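Siltine Opens Its Robot Teaching Room to Visitors

Siltine has opened the doors of its robot teaching room in the Cirkard building, and anyone who has ever fumbled behind a desk for the right socket will feel at home there. The job on the table this month is cabling up the back of a desktop computer, and the pupils are two-armed robots that learn it by being led through it, over and over, by a person.

The team teaches in two ways. In the first, an operator sits at a pair of small hand controls and the robot's arms copy every move as it happens. In the second, the operator takes hold of the arms and walks them through the motion by hand. Both get recorded, along with what the robot's cameras saw, and the recordings are used to train the software that will later try the job on its own.

"The first time you drive it, you feel like you're wearing oven mitts," said Sowmya Amin, who runs the room. "Then somewhere in the second hour your shoulders drop and you just start doing the task. I love watching that happen to people."

Amin and her crew aim for 50 good demonstrations per operator in a shift. A run counts as good if the plug ends up seated and the tower hasn't been shoved across the table. Runs with a small slip and a clean recovery are kept too, and Amin is especially fond of those – a robot that has only ever seen perfect work tends to freeze when a plug lands crooked.

Power cables came first. Network cables are next, and they are a good deal fussier, with a little clip that has to face the right way and a cord that likes to swing around. Keir Kinnear, one of the operators, said he prefers remote control for the approach and guiding by hand for the last bit, when the plug is nearly home.

"You can feel it through the arm when it's lined up," Kinnear said. "With the controls I'm going by eye, so I slow way down. It's a great puzzle, and I go home thinking about plugs."

The software was put together with Vutix, a small firm two floors up. Eoin Mac Mathúna of Vutix said the latest version, trained on the spring recordings, seated the power plug in 89 percent of its tries, up from 55 percent for the one before. It still struggles when the tower is turned at an odd angle – new recordings with the tower moved around are being collected now.

Visitors can watch from 2 p.m. on weekdays through the end of July, and those who ask nicely can take a turn at the hand controls. Groups should call ahead.

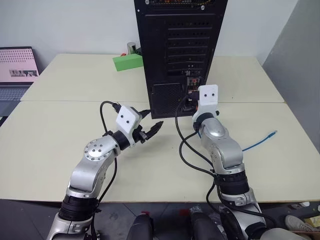 Both arms at the back of the tower in Siltine's teaching room, with the power cable plugged in.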